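Fimbridge sleep clinic opens insomnia course to GP referrals

The Fimbridge clinic will take referrals for chronic insomnia from 10 local practices. Patients must have had symptoms on at least 3 nights a week. The course replaces sleeping tablets as the first step -- tablets remain available on review.

The clinic received over 256 enquiries last year, says Meron Wolde, its lead nurse.

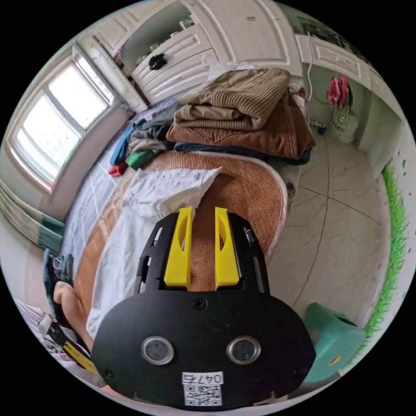 Each patient keeps a sleep diary for two weeks before the first visit. Waiting times will be reviewed in November.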